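2/11/22

Up way too early again. The wind finally quit in the night and I kept waking up because it was so quiet, if that makes any sense. Made coffee, fed the cats, and then sat on the back step in my coat listening to the creek. It's still up over the stepping stones but it's brown and lazy now, nothing like what came through in the first two days.

Drove into Prillport after breakfast with the blankets Afaf Saab had been drying at her place (her dryer must be begging for mercy). The lower road is open one lane at a time, so I got to sit behind a feed truck and eat most of the donuts I was bringing for everybody else. Sorry, everybody else! Ayman Sabbagh was at the school gym door with a clipboard and said 461 people had signed in since the levee went over at Trindthorpe, and that isn't even counting the ones who went straight to family. I knew it was a lot. I didn't know it was that.
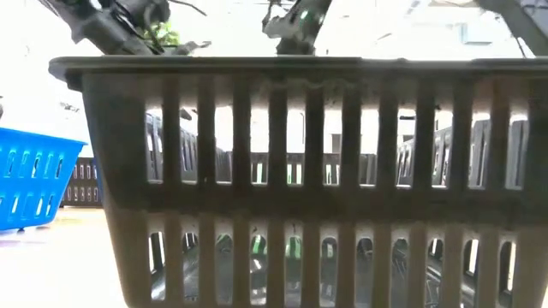 Gray slotted basket under a black robotic gripper

Spent the rest of the morning on the animal side, which suits me fine. I'm no good on the phones. Zhuoran Lu had a family in from Majali Lane who'd been apart from their old hound since the water came up, and they'd been driving out to every shelter and barn on the list. The dad kept telling me about her ears. Then Arturo Gatti called from the Sirnach side to say he had a brown dog asleep in his tack room who would not come out for anybody, and could we send someone who wasn't him. I said describe the ears. Long pause, and then he said well, they're pretty silly. So off they went, and I got a text before lunch that was all capital letters and I cried in the supply closet like a big baby.

Less good: the two goats from the Tamuno place still haven't turned up. Aminu came by to ask and I had to say no again. He was nice about it, which made me feel worse. He says they could be way up on the ridge eating somebody's hedge, and he could be right - goats are tougher than I am. I put the notice up again by the front desk with a bigger headline.

Had soup standing up. Somebody donated 591 cans of it, I know because the label on the pallet said so, and every one is cream of celery. I don't even mind it. Ask me again next week.

Home by dark. My boots smell so bad I left them on the porch. Called Mom and she wanted to talk about the July flood when I was little and we all slept at the church, and how I apparently refused to leave without my fish. I don't remember the fish at all. I remember the cots and the powdered eggs.

Need to call the insurance guy tomorrow about the shed. Also get cat litter.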